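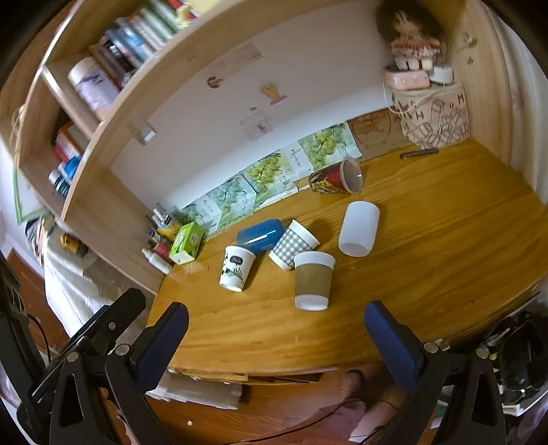
I've been teaching a robot arm to stand cups back up by hand, meaning I walk up to the desk with the hand-held gripper, do the job myself, and the training software (Trondgate, the free one) is supposed to learn it from my recordings. I have nearly 90 demos now and it's still terrible at it! The paper cups go okay-ish. It goes in, squeezes, tips the cup up, lets go, lovely. But that see-through blue plastic cup lying behind the one with the leaves on it? It closes beside it, or on top of it, or it sort of hovers and then wanders off to the coffee cup with the brown sleeve, as if that was the plan all along. With everything lying on its side and a couple of them touching, I'd have thought this was a fairly normal mess, the kind I get on my desk on any given evening.

How I record: I press start, pick whichever cup I feel like, stand it up, then go to the next, and keep going until they're all up. One demo is the whole desk. Sometimes I grab by the rim and sometimes around the middle, depending on how my wrist feels. If I fumble one I just try again in the same recording. I always scatter the cups by tipping them out of a bag, so the layouts are different every time, which I was proud of.

Do I need more demos, or different ones? And would I be better off driving the arm by remote control? I can borrow a leader arm from a friend in Besau, but it's a drive, and I'd only have it for two weeks. Please be gentle, I learned all of this from videos.

Saodah Ngau
Posted 2023-02-01

Maite Zabala

Hi Saodah! Different ones, I think, before more. I did almost the same thing with yogurt pots last year and made nearly every choice you made, so no judgment from me.

The big one is "whichever cup I feel like." You know which cup you're heading for the second you decide, but all the robot gets is the camera view and how your hand moved. If you start with the coffee cup in one demo and the blue one in the next, from pretty much the same starting view, it has two good answers and it'll happily dither between them. Your hovering-then-wandering sounds exactly like that to me. Pick a rule and stick to it like glue. I use "nearest to me first, and if it's a tie, the left one." Boring to do, but my robot stopped dithering on the first retrain after I switched.

Same story with the grip. Choose one. For cups on their side I come in from above, one finger on each side of the body, a bit closer to the rim than the base, then rotate the wrist so the rim ends up on top. Always the same way around, please. If the rim points toward you and your wrist doesn't want to do that, walk around and hold the gripper differently, but keep the fingers landing in the same place on the cup.

Then cut your recordings up. One cup per demo. I do start with the gripper back and open so all the cups are in view, go to the cup, stand it up, release, back off to where I started. Whole-desk recordings have all the weird little in-between moves in them, and those got learned too in my case (mine used to do a kind of shrug between pots, I kind of miss it).

About fumbles: throw out the ones where you dropped it because you got sloppy. But do record some on purpose where the gripper starts a little off to one side and you correct it and finish well. Those are gold. Without them the arm drifts a bit, lands somewhere it's never seen, and has no idea how to get home.

If it were me I'd record 30 short ones of just the blue cup, in all sorts of places, with other cups near it and sometimes touching it, then retrain and look before doing anything else. See-through plastic is hard. The desk shows through it, there's a shiny streak down the side, and the streak moves when you move. I'd record some with the lamp on and some with it off.

Saodah Ngau

Oh no, the shrug! Mine does a shrug! I'm going to do the nearest-first rule tonight. One thing, does it matter that the rest of my desk is so busy? There's the shelf and the fabric bin and the doll and all sorts back there.

Maite Zabala

I wouldn't tidy. If that's where the robot will be working, then that's what it should see. Just shift things a bit between sessions so it doesn't decide the pink thing on the bin is how you find a cup. Do watch for other people's feet wandering through though, I had a lot of my brother's socks in mine.

Ikhsan Subramaniam

more data. 90 is nothing. i had 14 hours of towel folding before mine did anything useful

Kurniawati Manurung

Going to disagree with Ikhsan a little, towels are a whole other animal and Saodah's cups at least keep their shape. I'm with Maite on the short demos.

On the remote control part, since no one's picked that up. I've done both, with a Shukla arm and its little leader twin at home and a hand-held gripper at my sister's. By hand is so much quicker, and you can feel when a paper cup is about to buckle, so you naturally ease off. With the leader arm I couldn't feel a thing and I crushed a lot of paper cups learning to do it (keep spares!). What you do get with remote is that the arm can definitely make every move you record, since it's the one making them. When you're holding the gripper yourself you can reach over and twist in ways the arm can't follow, and then the replay goes funny and you blame the cup.

So before you drive to Besau, check that. Take a few of your blue cup demos and play them back on the arm with the desk cleared, slowly, one hand on the stop button. If it jerks or gives up partway, it's your reach, and I'd move the arm's base closer to the desk or keep your own elbow lower when you record. If it plays back clean, skip the drive.

Also go slower than feels natural at the moment of closing. I count a beat in my head after the fingers shut and before I lift. Mine kept lifting early until I did that, and on slick plastic an early lift just rolls the cup away. And wipe the finger pads now and then, mine pick up dust and get slippery.

Rohani Simanjuntak

Following! I've got the same trouble with clear tumblers and the Favgate gripper. Saodah, can you post how the blue cup goes once you've retrained?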